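Part-time kitchen and table assistant, Kneževič guest house, Berik

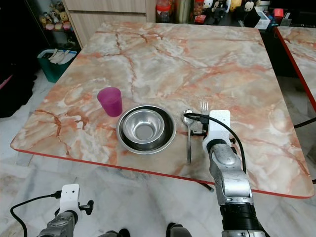
We are looking for a kitchen and table assistant to join us for the spring and summer. The post starts in February and runs until the end of the season, with a good chance of being asked back next year. Kneževič is a small family-run guest house on the harbour road in Berik. We serve breakfast and supper to guests who are staying with us, and on some evenings we also cook for walking parties booked through Renmont. The work is split between the kitchen and the dining room, so you should be happy to do both. Much of it is simple and repeated every day: washing up, drying, putting away, and keeping the tables ready. We use steel bowls and dishes and plastic cups like the pink one on the marble-patterned table, and all of them are washed by hand. You do not need to have worked in a kitchen before.

What you will do

Set tables before each meal and clear them afterwards
Wash and dry dishes, pans and serving bowls
Peel and chop vegetables for the cook
Make tea and coffee and refill the breakfast counter
Wipe down tables and mop the dining room floor at the end of the shift
Take in deliveries and put them away, with the oldest stock at the front
Tell the cook when anything is running low

From time to time you may be asked to help with bed linen when a large group leaves. This is paid at the same rate.

Hours and pay

There are two shifts. The morning shift starts at 6.30 am and finishes at 11 am. The evening shift starts at 5 pm and finishes at 9.30 pm. You will normally work one or the other, and we will agree with you beforehand if we need you for both on the same day. The rota is put up a fortnight ahead. Swaps are allowed if both people agree and the cook is told.

Pay is by the hour and is the same for both shifts. It is paid monthly into your bank account. We will give you the rate when we ring you, and it will be in your written offer. Tips are shared equally between everyone who worked that day. You will get a meal on each shift and paid holiday in line with your hours.

The first three weeks are a trial period. During this time either side can end the arrangement with two days' notice.

Who we are looking for

You should be on time, clean in your work and polite to guests. You need to be able to stand for most of a shift and lift a full crate of vegetables. Some of our guests do not speak much English, so patience helps. A second language would be useful but is not required.

You must be 18 or over and have the right to work here. A food hygiene certificate is welcome. If you do not have one, we will pay for the course and for the time you spend on it.

Getting here

The Fledex bus stops at the bottom of the harbour road, seven minutes' walk from our door. The first bus arrives too late for the morning shift, so you will need your own way of getting to us if you want mornings. There is a covered place for bicycles in the yard. We do have one staff room, which can be let to a member of the team at a low rent. Please say in your letter if you would like to be considered for it.

How to apply

Write us a short letter saying which shift you would prefer, when you could start and what work you have done before, paid or unpaid. Include a telephone number and the name of one person who can give you a reference. Letters can be handed in at the front desk or put through the letter box at the side door.

We will ring everyone we would like to meet. The meeting takes half an hour and includes a look round the kitchen. If we choose you, we will ask you to come in for a paid trial shift before you decide.

We are sorry that we cannot take applications by telephone during meal times.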